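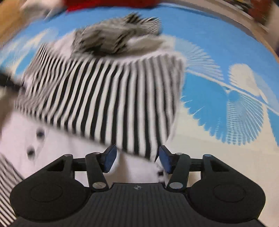
Storing and cleaning DVD box sets

Keep discs upright, the way you would shelve a book. Stacked flat, the bottom cases in a big series set take all the weight and the hubs crack. Once a hub goes, the disc slides around and gets scratched every time the case moves.

Wiping a disc

Hold it by the edge and the center hole. Wipe straight from the middle out to the rim with a soft, clean cloth. Don't go in circles. For fingerprints, dampen the cloth with plain water first. Paper towels are too rough, and so are most tissues.

Season sets with stacked spindles

Older sci-fi sets from before 2000 or so often put four discs on one post. Press the post down before you lift. If it won't release, push it with the eraser end of a pencil. I moved all my space shows into paper sleeves last October and kept the printed episode guides in a folder. A shoebox holds far more than the shelf did.

Discs that freeze mid-episode

Clean the disc, then try it in a second player. If it sticks at the same point on both, it's the disc. If only one player stalls, run a lens cleaner through that one.

Labels

Write on the sleeve, never on the disc. Put the season number first so they sort properly.

L. Căpraru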